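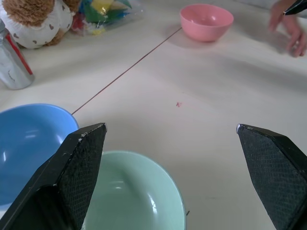 Teaching by hand is slower than I ever expected, and I've come to love it anyway! Since I joined Siv Midtbø's group at Pakura I've spent most of my afternoons steering a gripper by remote control, and you pick up a feel for it the way you do with parallel parking. Bowls are our current obsession. The pink one is the smallest of the set, and when it's standing way out across the table from the blue and the green I have to slow right down – my thumb wants to rush the last inch and the fingers end up nudging the rim. Siv says to keep those tries in the set, as long as I recover cleanly.

We're at 400 saved runs now, and Paula Sandu would like 2000 by September (gulp). I do 40 in a good sitting, then my shoulders give up and Virgil takes over. His runs look nothing like mine, by the way. He swoops in from the side, I come straight down, and Paula wants plenty of both.

If you'd like a turn at the controls, write to me or to Pavithra Sastry and we'll find you an hour. You don't need any background, just some patience – and please cut your nails first, the trigger on the left handle is fussy.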